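Washing and Reproofing a Down Comforter at Home

A down comforter needs a full wash every 2 years if it is always used with a cover, and every year if it is not. Spot cleaning handles most marks between washes. The procedure below is for a baffle-box comforter with 600-fill or higher down. For feather blends the drying time is shorter, but the steps are the same.

Check the drum first. A queen comforter needs a front loader or a top loader without a center post. If the dry comforter fills more than two thirds of the drum, use a laundromat machine.

1. Remove the cover and inspect every seam. Close small holes with a fine needle and polyester thread before the shell gets wet. Wet down is heavy and will open a weak seam.

2. Run an empty rinse cycle to clear leftover detergent and softener from the drum. Pull out the dispenser tray and rinse it separately.

3. Add a down-specific wash. I use Sillex at 2 capfuls for a queen. Peston works too, but it foams more in soft water and needs an extra rinse. Do not use ordinary detergent, bleach or fabric softener.

4. Select a gentle cycle with warm water and a low spin. Add two rinses. If suds are still visible at the door glass, rinse again.

Bedroom, with folded bedding on the bed:
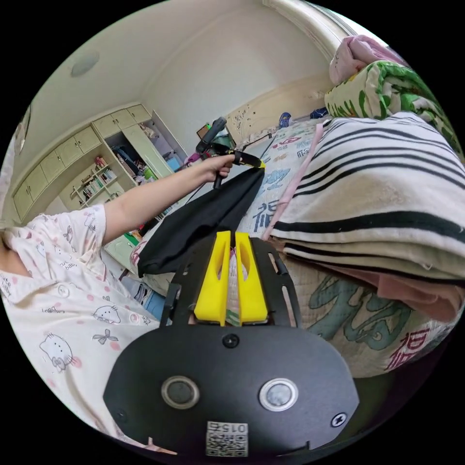
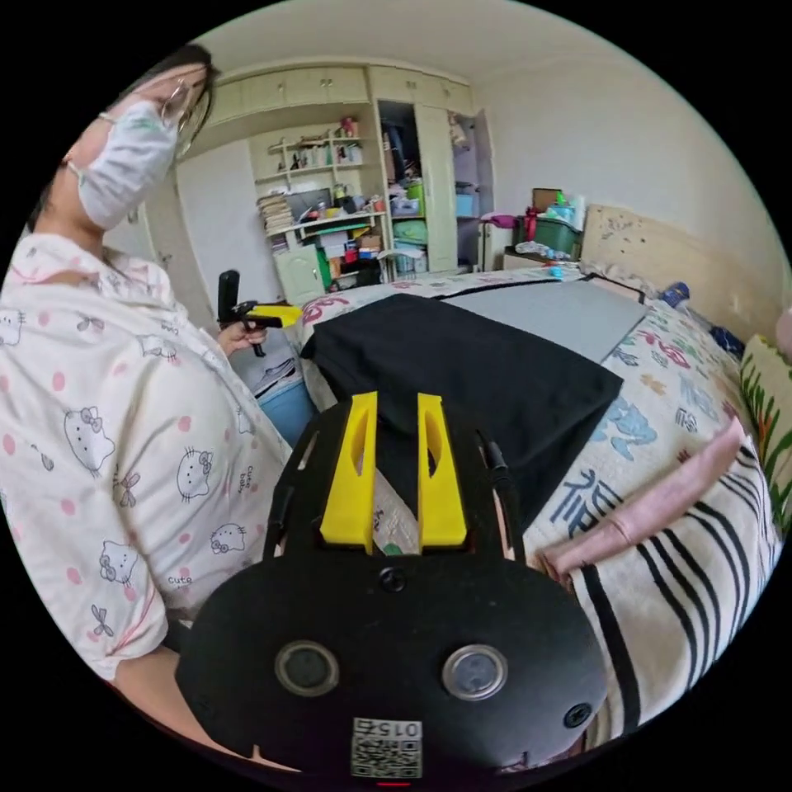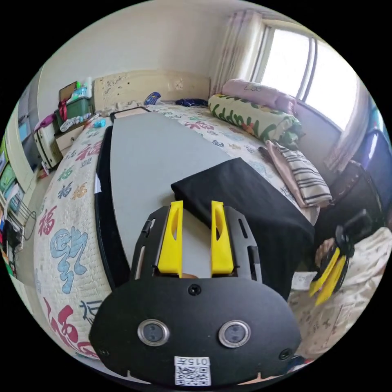 5. Lift the comforter out with both arms under it. Do not pull it by a corner – the baffles can tear from the inside, and the damage will not show until the fill shifts.

6. Tumble dry on low with three clean tennis balls. Stop every 30 minutes, take the comforter out, break up clumps by hand and turn it over. My last queen took 166 minutes of drum time, not counting the stops.

7. Test for dryness by pressing a section flat between your palms for ten seconds. It should spring back without feeling cool. Check the corners and the foot end last, where clumps tend to stay damp.

8. Hang it over two parallel lines or a wide rack for 6 hours before putting the cover back on.

Reproofing is only needed if the shell has stopped shedding water. Broltomel is a spray-on product and goes on while the shell is damp, after step 5. Keep the nozzle 11 inches from the fabric and wipe off any beads. Then dry as above.

Storage: use a cotton bag large enough that the fill is not compressed. Vacuum bags are acceptable for a move, but not for a whole summer. I wash mine in March, when the heating is still on and indoor air is dry.

Thanks to Fenna Bakker for correcting the rinse count in step 4. The earlier version gave one.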